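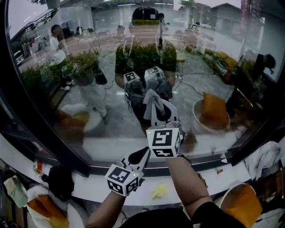
The big window on the street side.

Gilani Writers' Circle, Flesisano
Minutes of the February meeting

Place: back table of the Forkon bookshop
Start: 6:40 p.m.
Present: nine members and one guest from the Grestari translation group
Excused: two members (one is traveling, one has exams)
Minutes: the secretary

1. Opening and minutes of the last meeting

The chair opened the meeting and welcomed the guest. The minutes of the last meeting were read. One correction was asked for: under item 4 it was written that the story evening was "canceled," but it was only postponed. With this change the minutes were accepted.

The guest asked if she should leave during the money part. The members had no objection to her staying.

2. Short story booklet

The editor reported on the second booklet of short stories. The call for texts was closed at the end of last month, and 37 stories came in. All are read by two members without the name of the writer. The longest accepted story has 3,892 words, although the limit in the call was 3,500. There was a long discussion on this point.

One member said that a limit is a limit and that other writers cut their texts with much pain to stay below it. Another member had read the story two times and did not find a paragraph which could go out. The editor proposed to write to the author and ask for a shorter version, with two weeks of time, and to print the story in the next booklet if the author does not want to cut it. This proposal was accepted with six votes for, two against and one without opinion.

The title of the booklet is still open. Three titles were on the list from last time. "The Late Bus" received the most support, but one member remarked that it is also the title of one of the stories, and the reader could think that this story is the most important one. The editor will ask the authors by e-mail.

The cover will be in one color on gray paper, like the first booklet. The printer wants the final file before the spring holidays.

3. Money

Balance at the start of the year: 571
Income from membership fees: 222
Paid for the printing of the first booklet, second part: 328
Balance today: 465

All amounts are in our currency, without cents. Two members have not yet paid the fee. They promised to do it this week.

The member who takes care of the money explained that the new booklet will cost more than the first one, as the number of pages is higher. We can print 100 copies with the money that we have. For 150 copies we need to sell in advance. It was decided to open a list for advance orders at the counter of Forkon, if the shop agrees. The chair will ask.

4. Translation evening with Grestari

The guest presented the idea of her group. Grestari meets once a month and translates short prose, mostly from three neighboring languages. The plan is an evening where one short text is read in the original, and after that in two or three different translations made separately. The audience then speaks with the translators about the differences.

Questions from the members:

How long is the text? – One page, maximum one and a half.

Can a person take part who does not know the original language? – Yes. They receive a word by word version. In the experience of the guest these translations are sometimes more free, and this makes a good discussion.

Who chooses the text? – Grestari brings three suggestions and our circle chooses one.

One member was worried that the evening becomes a competition and that the weaker translation will be laughed at. The guest understood this and said that in her group the translations are read by another person, and the name of the translator is said only at the end, or not at all if the translator prefers so. The members liked this rule and it will be used also here.

Decision: the evening will take place after the spring holidays. Four members put their names on the list of translators. The guest will send the three texts to the secretary.

5. Reading of members' texts

Two texts were read.

The first was the opening of a novel, read by the author. It tells of a woman who returns to her village to sell the house of her aunt. The members praised the dialog with the neighbor. Several members found that the weather is described too often in the first three pages. There was a question if the letter in the drawer should be found so early. The author said that he does not know yet what is in the letter, so for the moment it stays where it is.

The second was a group of five very short prose pieces about a night shift in a bakery. Opinions were divided on the last piece, where the narrator suddenly speaks to the reader. One half of the table wanted to take it out and the other half thought that it is the best of the five. The author will bring a new order of the pieces next time.

We passed the time planned for this item by 25 minutes. The chair asked again that comments are kept short and that members do not repeat what was already said – this applies also to the chair, as she admitted herself.

6. Story evening (postponed from last time)

The theme stays "A door I did not open." Each reader has seven minutes. Seven readers are on the list, and there is place for one more. The small lamp for the reading desk is broken and a member will bring one from home.

It was asked if we can have music between the readings. No decision. A member knows a person who plays the accordion and will ask what he wants for it.

7. Other matters

The box with the old circle library must be sorted. Some books are there two times and some were borrowed and did not come back. Members are asked to look at their shelves at home.

The web page still shows the old meeting hour. The secretary will correct it. (Done on the next morning.)

One member suggested that we read a book together over the summer, as we did two years ago. Suggestions can be sent to the secretary until the next meeting, please not longer than 300 pages.

Tasks until next time

Editor: letter to the author of the long story; e-mail about the title
Chair: speak with Forkon about the advance orders
Secretary: web page; send the three Grestari texts to all members
Fees: two members, this week
Lamp: as written in item 6

The meeting was closed at 9:05 p.m. The next meeting is in the same place, at the usual hour. Texts for reading should arrive by e-mail at least five days before, in a normal letter size and with page numbers.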